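Ticket: Zultik traffic being counted against our data allowance when the plan says it shouldn't be
Status: closed (with one small thing still open, see the end)
Opened: March
Kit: Dultero router with a Nelter mobile broadband SIM
Site: Manolakis House, first floor

Hello all, and thank you in advance for your patience, as I do tend to go on a bit. I've kept this log as I went along, partly for the Nelter support desk and partly for anyone else who has the same plan and finds their month's data gone before the month is.

The problem, as first reported

We have the Nelter plan where Zultik is "free to use", meaning that anything you do in Zultik (messages, calls, the shared folders) isn't supposed to come off your allowance. Everything else does. I'll leave aside whether I think it's a good idea for a network to pick which apps are free and which aren't. I have views, and I've aired them in the forum more than once! We took the plan in good faith and we use Zultik for nearly all our calls, so on paper it suited us very nicely.

Then in the second week of March I had a text from Nelter saying we'd used 43 GB and were getting close to the limit. I couldn't make sense of it. We'd hardly done any ordinary browsing, and the big updates are set to wait until we're on the fixed line at the other site.

First look, just after 10am

I logged in to the Nelter account page, which splits usage into "Included" and "General". Included was showing next to nothing. General had the whole lot. So the data had been used all right, and most of it had to be Zultik, but it was landing in the wrong pot.

I restarted the router first, as one does. Then I took the SIM out, gave it a wipe and put it back. The line came up again quite happily and the counter carried on climbing in the General column while I sat on a test call.
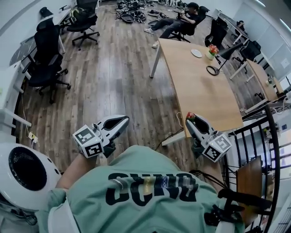
I rang Nelter at that point and got through after 14 minutes, which I thought was fair for mid-morning. The adviser was very kind. She checked that the free-app extra was active on our account, and it was, and she took it off and put it back on again in case it had got stuck. She asked me to give it until the afternoon, as the counters only refresh every so often.

Second look, 2.30pm

No change, I'm sorry to say. Included still flat, General up again.

So I had a proper think and tried the SIM in a plain old phone, with no router in between. I made a Zultik call for a few minutes, left it alone for an hour, and then looked at the account page again. That call went in the Included column, exactly where it should be. I was so pleased I made a pot of tea.

That told me the plan itself was fine and something about the router was getting in the way. I wrote to Nelter on the ticket to say so, and they agreed and moved it from billing to the technical side.

Going through the router settings

The Dultero has a great many menus and I went through them one at a time, changing a single thing, making a call, and waiting for the counter before I touched anything else. It's slow going but I do recommend it. I've been caught out before by changing three things at once and then having no idea which of them had helped.

What I tried, in order:

- Turned off the guest wifi. No difference.
- Changed the APN from the one the router had guessed to the one on Nelter's help page. No difference to the counting, though the line did seem a bit quicker to reconnect afterwards, so I've left it.
- Turned off IPv6. No difference, turned it back on.
- Updated the router's firmware. No difference.
- Turned off "Secure Tunnel". This was the one. 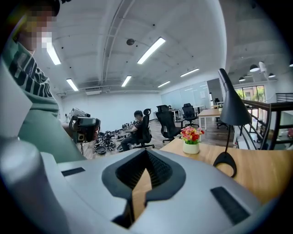

Light grey housing, with the black mesh-lined recess in the centre.

Secure Tunnel is Dultero's name for a built-in VPN. It had come switched on, or else I ticked it during set-up without reading it properly, and I'm afraid the second is more likely. With the tunnel on, all our traffic goes off to Dultero's server in one wrapped-up bundle and Nelter can't tell what's inside. It can't see that any of it is Zultik, so it counts the lot as General. With the tunnel off, Nelter can see where the traffic is heading and puts it in the right column.

I tested it both ways twice over, on and off, to be certain. The counter followed the switch each time.

Reply from Nelter technical

They confirmed it the next morning. In their words, free apps are recognised by the addresses they connect to, and any VPN will hide those. They said it is in the terms of the plan, and I went and looked and it is, on a page well down past the part about roaming. They have credited the General data back as goodwill, which I hadn't asked for and was very grateful to get.

I did write back, politely I hope, to say that it leaves people with an awkward choice. You can have your connection wrapped up privately and pay for every bit of it, or you can leave it open so the network can see which apps you're using and let you off for one of them. I don't think most customers would know they were choosing. The adviser said she'd pass it on as feedback.

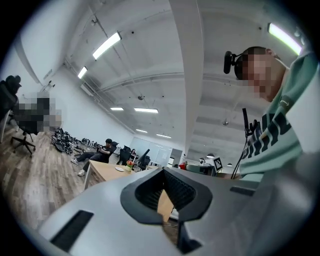

For now we've left the tunnel off on the router and switched a VPN on separately on the two machines that handle anything sensitive. Those will use up General data and we've budgeted for that. Everything else goes straight out and Zultik is back in the Included column.

Settings as left

Secure Tunnel: off
APN: as per Nelter's help page
IPv6: on
Guest wifi: back on
Usage alert: set to go off at 4000 MB of General, so I'll hear about it early next time

Still open

Zultik calls are counted correctly but link previews inside Zultik are not. If someone posts a video link and it plays in the chat window, that comes out of General. Nelter says the video comes from somebody else's server and so isn't part of the free app. I can see the logic, but it's hard on anyone who thinks they're safe as long as they stay in the app. I've turned off automatic previews for our group and I'll add a note to this ticket if they change anything.

Comments (4)

Thank you so much for writing this up. Same router, same plan, and I'd been blaming the children. Tunnel was on. Off now, and the Included column has woken up.

Does this apply to private DNS as well? I've got that switched on and my Zultik use seems to be counted properly, but I'd like to be sure before I go away.

Reply from the author: I haven't tested it so I wouldn't like to promise. If your counter is showing Included then I'd leave well alone, and perhaps check again after a long call.

I asked Nelter for the credit too and was told it was a one-off at their discretion. Worth asking nicely though, they gave me half.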